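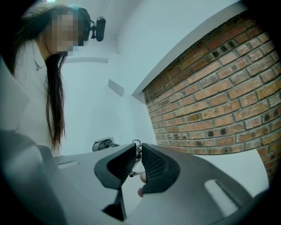
4.2 Learning the braking points in Tarkholm

Tarkholm is a racing game from 2004, and it is still a joy to study. Its handling model is simple enough to pick up in an evening, yet the fastest players keep finding time on the same circuits years later. We wanted to know what they learn first, and the answer surprised us.

Players in both groups drove the Perron circuit, which has 20 corners and one long climb in the middle. The first group drove with the racing line switched on. The second group had no line and had to find their own markers – a bridge, a change in the kerb, the shadow of a grandstand. Each player finished 5 sessions, and we kept the replay file of every lap, including the ones that ended in the gravel.

As expected, the group with the line was quicker at the start. Their early laps were tidy and they rarely missed the tight left-hander after the climb. By the last session the gap had closed, and in the slow corners it had turned round completely. Players who had found their own markers were braking later and, what delighted us most, braking in almost the same place lap after lap.

Figure 5. A participant wearing a head-mounted camera.

The replays also show where the line does its best work. On the fast sweeps leading down to the Virnetti chicane, players without it lifted off far too early, and many were still lifting in their final session. There is little scenery on that stretch, so there is little to brake against. A line that appears only on such stretches would be a lovely thing to test, and the Jomell editing tool already lets track builders switch it on corner by corner.

We looked at steering as well. Small corrections in mid-corner dropped steadily in both groups, and we found no clear difference between them. Throttle use was far more varied. Several players learned to feed the power in gently on the exit of the hairpin, while others simply mashed the button and caught the slide, losing hardly any time. The game is generous in this respect – a more demanding simulation would probably punish them for it. We return to this point in the next section, where the same players move on to a wet circuit.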